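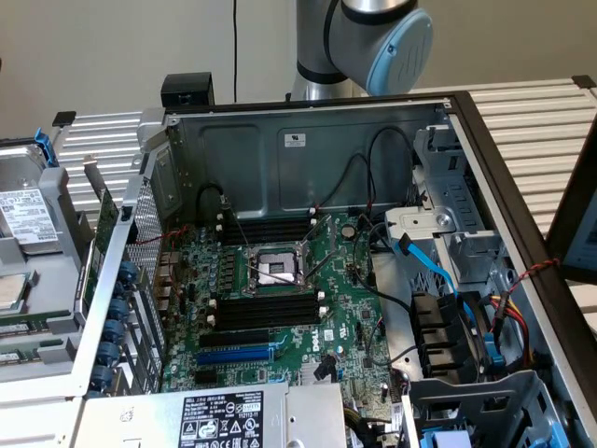

## Thursday, May 25, 2023

Got the side panel off the Dell before nine and had it lying flat by the time the coffee was done. It's one of the two towers from the Halilović office, the ones that have been under the stairs since September. I paid 200 for the pair and told myself I'd have them both sold by Christmas. Well.

The CPU socket is empty, with the cover sitting over it and the lever and bracket in place. So whatever processor it shipped with went somewhere else before I bought it. I looked through the box of odds and ends that came with the pair and found screws, a power cord and a manual for a printer. No processor.

The memory is in two banks, one above the socket and one below. I always forget the fill order on these dual bank boards, so I looked it up and wrote it on a piece of tape inside the side panel. Should have done that with the last one.

Called Ilir Petek around ten to ask if he had a chip that would fit. He has one at the shop in Drastusdale but wants 116 for it. I said I'd think about it. He also said to look closely at the socket pins before spending anything, and he's right, I got burned on that once. I'll do it tomorrow in daylight with the magnifier.

Spent the rest of the morning on the slots. I want to put the Cinumik capture card in this machine so I can finally get Mom's tapes onto a drive, and that card is old enough to need plain PCI. There is one PCI slot, the cream-colored one at the end of the row. The long blue slot will take the graphics card.

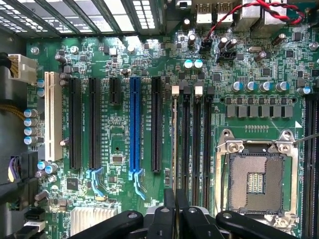 The graphics card is the Pritari, and it is a long one. I measured it against the case at lunch and it should go in, but I'll have to move some cable first. The bundle along the side is thick and doesn't want to bend. I may have to cut a couple of ties and redo them.

Also on the list: a new coin cell before I do anything else. They're cheap and I don't feel like chasing clock errors later. I have a strip of them in the kitchen drawer, if nobody has used them up in the bathroom scale.

Looked up what a new workstation would cost me. The one I'd want is 2,189 before tax. Closed the tab. Even with Ilir's price on the chip, plus memory, I'm way under that, and all it has to do is play tapes in and save the files.

Afternoon was errands. Post office, then the hardware store for cable ties and a can of air. They were out of the small ties so I got the medium. Bought a rotisserie chicken on the way back and ate most of it standing up.

Called Ilir again after dinner and told him to hold the chip until Saturday. He said fine, and asked if I still had his torque driver. I do. It's in the green toolbox.

Tomorrow: check the pins, swap the coin cell, start on the cables. Bring the second tower out from under the stairs and see if that one has a processor in it.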